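Noch räumt der Mensch den Tisch ab

Maschinen können inzwischen Wäsche zusammenlegen, Regale auffüllen und Geschirr einsortieren. Ob man sie damit allein lassen kann, ist eine andere Frage.

Die Teeküche im zweiten Stock der Firma Cesham ist um neun Uhr morgens schon in schlechtem Zustand. Auf der Ablage stehen Tassen, ein Teller mit Krümeln und zwei Becher, in denen noch etwas ist. Sekar Pillai braucht vier Minuten, um Ordnung zu machen. Der Roboter, den er mitentwickelt, hat am Vortag für dieselbe Aufgabe 47 Minuten gebraucht und dabei einen Becher umgestoßen.

»Das war ein guter Tag«, sagt Pillai. Im April sei der Versuch noch regelmäßig abgebrochen worden, weil die Maschine durchsichtige Becher nicht zuverlässig erkannte.

Cesham gehört zu den kleineren Firmen, die an Robotern für Haushalt und Gastronomie arbeiten. Die Branche hat in den vergangenen Jahren viel versprochen. In Videos falten zweiarmige Maschinen Hemden, wischen Tische und räumen Spülmaschinen ein. Wie viele Anläufe eine solche Aufnahme gebraucht hat, steht selten dabei.

Bei Cesham wird darüber Buch geführt. Einen geschlossenen Becher von einem Tisch auf einen anderen zu stellen, gelingt dem System in 92 Prozent der Fälle. Für eine Vorführung reicht das. In einem Café mit 310 Bechern am Tag wären es rund zwei Dutzend Fehler, und an manchen davon hängt ein nasser Boden.

Dass ausgerechnet Becher schwierig sind, überrascht Laien. Ein leerer Kunststoffbecher wiegt fast nichts und gibt nach, wenn man ihn anfasst. Der gleiche Becher mit Eistee darin muss fester gehalten werden und darf trotzdem nicht eingedrückt werden, weil sonst der Deckel abspringt. Menschen stellen sich in Sekundenbruchteilen darauf ein. Eine Maschine muss es an Beispielen lernen, und zwar an sehr vielen.

Diese Beispiele kommen heute meist von Menschen. Eine verbreitete Methode besteht darin, dass jemand in jede Hand einen Greifer nimmt und die Arbeit damit selbst erledigt, während Sensoren und Kameras die Bewegungen aufzeichnen. Der Vorteil liegt beim Preis: Ein Roboterarm muss dafür nicht danebenstehen. Der Nachteil ist die Eintönigkeit. Fast 3000 Durchgänge hat das Team für eine einzige Aufgabe gesammelt, mit wechselnden Tischen, Bechern und Lichtverhältnissen.

In der Industrie sieht die Bilanz anders aus. Der Logistiker Lumbantobing setzt in seinem Lager in Saststead seit zwei Jahren Greifarme ein, die Kartons von der Palette auf das Band heben. Sie laufen auch nachts. Die Kartons haben allerdings nur drei Größen, und sie kommen immer an derselben Stelle an. Als das Unternehmen im Nachbarort Brarnum gemischte Retouren sortieren lassen wollte, also Schuhe, Lampen, Beutel und lose Kabel, wurde der Versuch nach wenigen Wochen eingestellt. Dort arbeiten wieder Menschen am Band.

Ein Haushalt ähnelt eher Brarnum als Saststead. Die Dinge liegen jeden Tag woanders, ein Stuhl steht im Weg, und was auf dem Tisch Abfall ist und was noch jemand trinken will, weiß nur, wer dort wohnt. Auch die Frage nach der Haftung ist offen, wenn ein Gerät die falsche Schublade ausräumt oder eine Vase mitnimmt.

Pillai rechnet damit, dass zuerst einzelne Tätigkeiten verkauft werden: Tabletts abräumen in Kantinen, Handtücher falten in Wäschereien. Ein Gerät für die ganze Wohnung hält er in diesem Jahrzehnt für unwahrscheinlich. 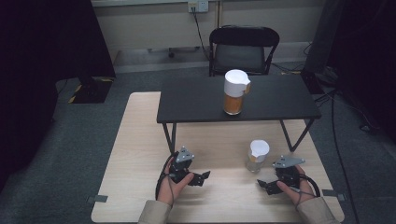
Bis zum Herbst soll das System in der Teeküche unter zehn Minuten kommen. Danach will das Team mit offenen Bechern anfangen.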